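Podance Trays and Bags: Frequently Asked Questions

Revised 6th February. Questions on this page come from pickup customers at Kullorstead and from people who order for meetings. Wholesale terms are on a separate sheet, available from Naveed Khattak.

What does a pickup order consist of?

Pastries in paper bags, closed with a single fold. Trays are lent on request and are listed on the order slip as a separate line. Napkins, tongs and lids are not included.

Which pastries can share a bag?

Plain croissants and plain rectangular pastries can share. Anything filled, glazed or dusted gets its own bag. Almond items are always packed separately and the bag is marked in pencil near the fold.

How many go in one bag?

The small bag takes two croissants or one rectangular pastry. The medium bag takes five pieces of mixed shape. The large bag is rated for nine but we pack six, as the bottom layer flattens above that. If you ask for nine in one bag we will do it, and the condition of the bottom layer is then at your risk.

How should the bag be opened?

Unfold the top fully before reaching in. Hold the bag by its upper edge and take the pastries out one at a time. Tipping the bag works for rolls. With croissants it breaks the ends off, and most of the loose flake follows them onto the tray.

Can I use tongs?

Yes. Use a pair with broad, flat tips and close them only as far as needed to lift. A croissant should be held across its middle, where the layers are thickest. The ends are thin and will not carry the weight. Rectangular pastries are held by the long sides, low down. Serrated salad tongs mark the crust and are not recommended. Soft tips mark less than bare metal, though they pick up butter quickly and need washing more often. 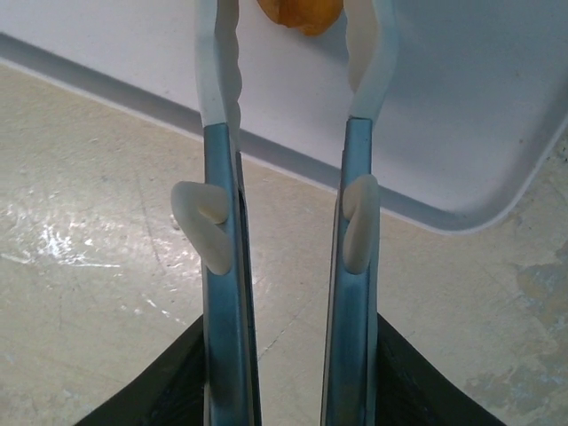

White pads above brushed steel.

Wash soft tips in warm water with dish soap and dry them before use. Solvent cleaners leave an odor that transfers to the pastry.

What size is the tray?

We lend one pattern, the Lahtinen small. It is white and rectangular. Please do not stack loaded trays – the rim is too low to keep the upper tray off the crust.

Does the tray need a liner?

Not for plain pastries eaten within the hour. Use parchment for anything glazed. Paper towel sticks to sugar and should be avoided. The bag itself can be slit and used as a liner, printed side down.

How should pastries be arranged on the tray?

Put croissants side by side in a row along one long side, all pointing the same way, with a finger's width between them. Rectangular pastries go in front of the row, parallel to the edge. Larger pieces go at the ends of the row if there is a choice. The pieces in one batch are never identical, so small differences in length and color within a row are normal and are not a reason to return anything.

For a small table, a row of three with a single rectangular pastry in front fills the tray reasonably well and leaves enough clear area to get a hand or tongs in.
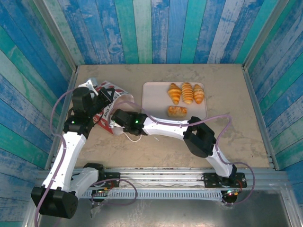 Larger groups are better served from two trays than from one crowded tray. A meeting of 13 people normally gets through one large bag and two medium bags, if the meeting is in the morning. Afternoon figures are lower and we do not have a reliable number for them.

Where should the empty bag go?

Keep it until the tray is cleared. Leftovers can go back in the same bag on the same day. After that the paper has absorbed enough butter to soften, and the fold will not hold.

Is the bag recyclable?

A clean bag goes in with paper. A bag with grease spots goes in compost where your collector accepts it, otherwise in general waste. The Kullorstead collection accepts greasy paper from households but not from offices. Tuulikki Kuusisto has asked the collector to confirm this in writing and the answer will be added when it arrives.

Can pastries be reheated in the bag?

No. Take them out. Use a preheated oven at a moderate setting, on bare metal or parchment, for five minutes. The lent tray is not oven safe. A microwave will warm a croissant and also soften it; we do not recommend it, but some customers prefer the result.

Can they be frozen?

Plain ones, yes, on the day of purchase. Wrap each piece, then bag the wrapped pieces together in plastic. Paper bags are not suitable for the freezer. Thaw unwrapped, then reheat as above and allow six minutes. Filled pastries separate on thawing.

One of my croissants is paler than the others. Is it underbaked?

Usually not. Color varies with position in the oven. Break it open: if the inside shows separate layers and pulls apart dry, it is baked. If the center is gray or doughy, bring it back with the slip and it will be replaced. Leonor Lobo handles replacements on weekdays.

Why do some croissants show stronger bands than others?

The bands are the edges of the rolled dough. A tighter roll gives narrower, more prominent bands. A looser roll gives a smoother surface and a slightly larger piece for the same weight. Taste does not differ in any way we have been able to measure.

How do I clear flakes off the table?

Dry first. Brush them onto a card or a folded bag, then wipe with a damp cloth. Wiping first presses the butter into the surface. On unsealed board or raw wood the marks left this way tend to stay. Old scuffs will not come out with dish soap, and scrubbing at them with a scouring pad makes a larger mark.

When is the tray due back?

Within five days, washed. Return it to the counter or to the Grolirdale drop shelf. Do not leave trays outside the door. There is no deposit at present. This will be reviewed in July, and the result will depend on how many trays come back.

The tray is scratched. Do I have to pay for it?

No. Scratches are expected. Cracks and missing corners are charged at replacement cost. Report them on return so the tray can be taken out of use.

Who do I contact about an order?

Orders and changes: Evdokia Stamatopoulos. Trays and returns: Sointu Hämäläinen. Changes to bag sizes can be made up to the evening before pickup – after that the order is already packed, and we can add a bag but not split one.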